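Small toys, green box

So we finally did the bedroom. I'd been putting it off since we moved out to Surbridge, and then Hiyori Higuchi came by for coffee, stepped on something small and hard in the doorway, and said a word I won't repeat. Fair enough! Off to the bedroom I went.

The big stuff is easy. Books go on a shelf, plushies go in a heap, done. It's the tiny things that get me. Capsule toys, rings, bits of play food, little plastic whatever-they-ares from party bags. My kid can tell when one of them is gone. I tried thinning them out once and heard about it for 39 days (yes, I kept track, I was being accused daily).

For a while I had big plans. I looked at a drawer tower from Skollov with 100 little compartments, and I even made labels for it in my head, which tells you how that week was going. Then I did the math on how long a six-year-old would keep "rings" apart from "fruit" and closed the tab. What we use now is a lime green box that was already in the house. It goes on the bed, the toys go in it, and we both sit there and talk about each one for far too long.
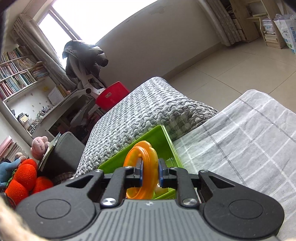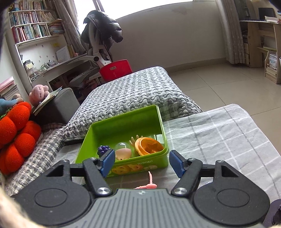 My friend Senad Kos has three kids and he swears by the one-box rule. If it fits in the box, it stays, and if the box is full, something has to leave before anything new comes in. I thought that sounded harsh, and I still kind of do, so we have a softer version. If the box is full, the extras go in a bag on top of my closet until November, and whatever gets asked for by name comes back. I'm guessing most of it won't get asked for. We'll see.

A few things I've figured out so far:

Do it on the bed. I used to do this on the floor and my knees hated me, plus everything rolled under the furniture.

Don't dump the whole collection at once. A handful at a time is plenty, or you lose your helper to a pretend grocery store (the purple grapes are very expensive, in case you were wondering).

Leave the lid off. I know, I know, dust. But a lid means two steps, and two steps means the toys live on the rug again by dinner.

The plushies are next and I'm dreading it. The pumpkin alone takes up half a corner, and there is no way I'm getting permission to move it out. Jasmina Yordanov left a comment on my last post suggesting a hammock for stuffed animals — has anybody got one that stays up? Ours would have to hold a lot of weight. Let me know, and if you have a spare hook, even better.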